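Treltis: falas e legendas de um jogo de aventura feito em casa

Leia-me

Olá, e obrigado por ter baixado o Treltis! Este pacote junta 3440 linhas de diálogo do Flomismont, a aventura de apontar e clicar que eu e o Genji Fujimoto fomos escrevendo aos sábados, sempre com mais café do que devíamos (e com muito menos roteiro do que o jogo pedia). Cada linha traz o nome da personagem, a sala onde ela fala, o texto em português e, quando existe, a versão alemã, que devemos à paciência da Dörte Wiegand.

Os arquivos são dois: falas.csv, com tudo, e taberna.csv, com as 570 linhas da taberna, que separei por serem as mais usadas em mods. Os dois estão em UTF-8, com ponto e vírgula entre as colunas.
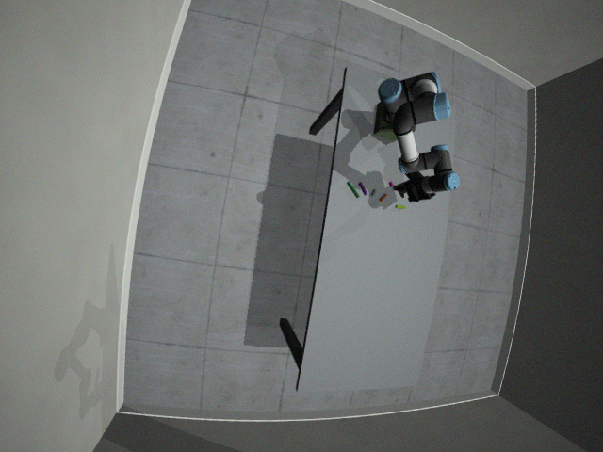

A coluna "humor" foi preenchida à mão pela Nurhan Dönmez, e às vezes a gente discordava bastante, sobretudo nas falas do barqueiro, que para mim é um sujeito triste e para ela um grande piadista. Ficou a opinião dela.

Problemas conhecidos: faltam acentos em algumas falas do segundo capítulo, e o ferreiro ainda aparece com o nome antigo, Qin, em certas salas.

Pode usar, traduzir e remendar à vontade, desde que cite o Flomismont nos créditos. Se fizer um mod, escreva para a gente, que adoramos jogar essas coisas! A próxima versão sai em junho.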